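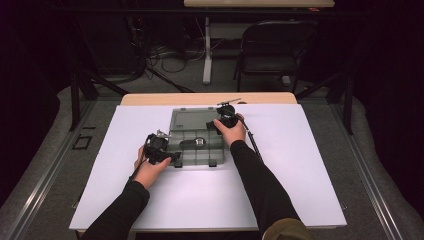 Janelle Abella demande si la visserie laiton et la visserie inox peuvent partager une même boîte à compartiments. Oui, à condition de ne pas mélanger les deux métaux dans une même case et de garder l'ensemble au sec.

Rechercher dans la FAQ OK
Imprimer Envoyer par e-mail

FAQ : rangement de la petite visserie, atelier de Zallville

Comment classer les vis ?
Par diamètre, puis par longueur. Le type d'empreinte vient en dernier. Les rondelles suivent le diamètre de la vis correspondante.

Quelle référence inscrire sur l'étiquette ?
Le code article Trilletti, sans préfixe. Exemple : 1644 pour l'écrou frein M3. 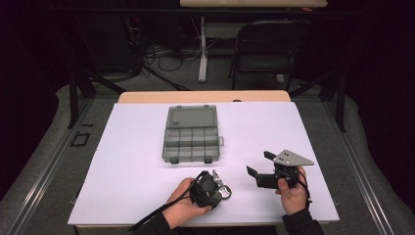 Les anciens codes Atska restent valables pour les sachets non ouverts. Tout sachet entamé est réétiqueté.

Quel est le seuil de réapprovisionnement ?
22 pièces pour les vis, 33 pour les rondelles. L'inventaire complet a lieu en mars.

Peut-on remettre en stock une vis démontée ?
Non si elle a reçu du frein-filet. Sinon, contrôler le filetage à la bague avant remise en case.

Page mise à jour le 1er janvier 2023

Commentaires (3)

Tan
Le seuil de 33 vaut aussi pour les rondelles éventail ?

Atelier Zallville
Oui, tous types de rondelles.

Tan
Merci. Il manque neuf codes dans la liste M2, je les envoie par mail.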